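Poaching white fish from frozen

Rebecca Parisi has revised the poaching sheet for members who buy cod and haddock in frozen blocks. The June version gave one time for all cuts, which left thick loin pieces underdone in the middle.

Use a wide pan with a lid. Bring the stock to 100 degrees, turn the heat to its lowest setting and wait until the bubbles stop. Lay the pieces in skin side down, without overlap, and cover. Tail pieces take nine minutes. Loins over 36 mm thick take up to 29. Start checking early with a thin knife at the deepest point. The flakes should part with light pressure and look white all through.

Salt the stock lightly. Frozen fillets from Skokora are sold with a water glaze, so weigh them after rinsing if you are working out portions. A rinsed Skokora loin came to 213 g in Rebecca's kitchen.
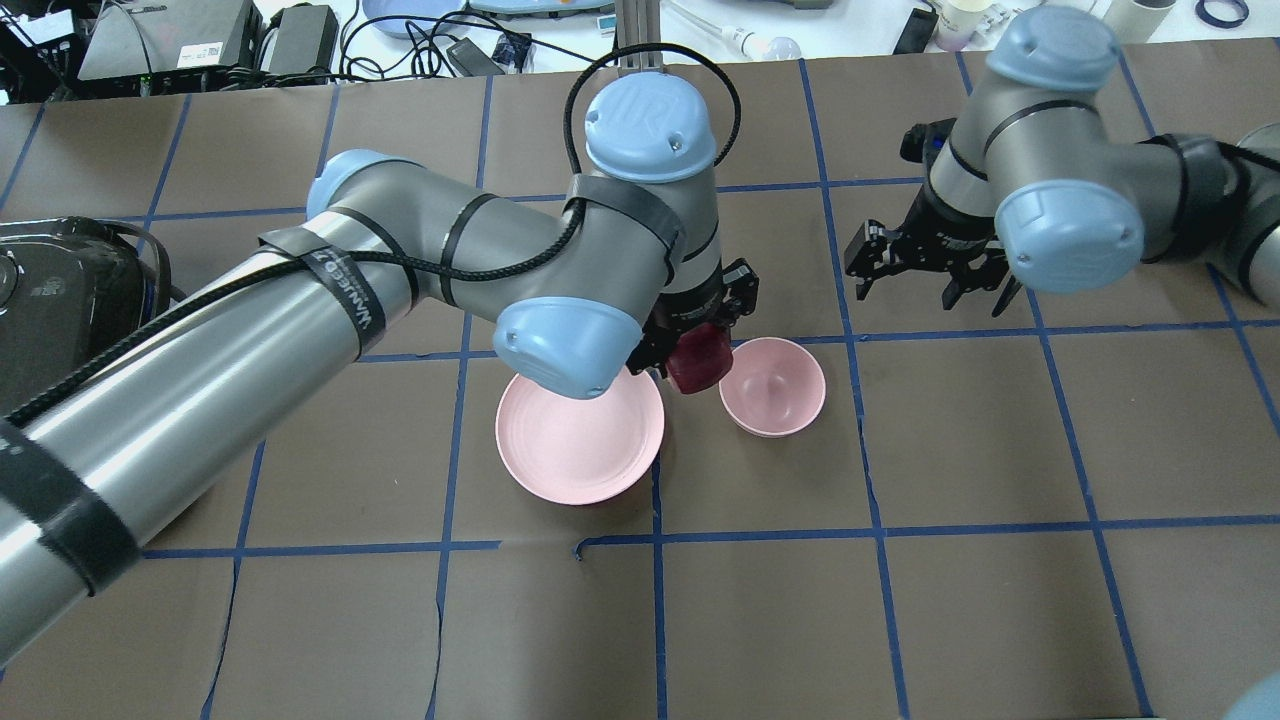

A dark red cup held between two pink bowls.

Elias Karaki is writing the companion sheet on sauces made from the poaching stock. Strain the stock and chill it the same day. Notes on smoked fish should go to him before the next issue.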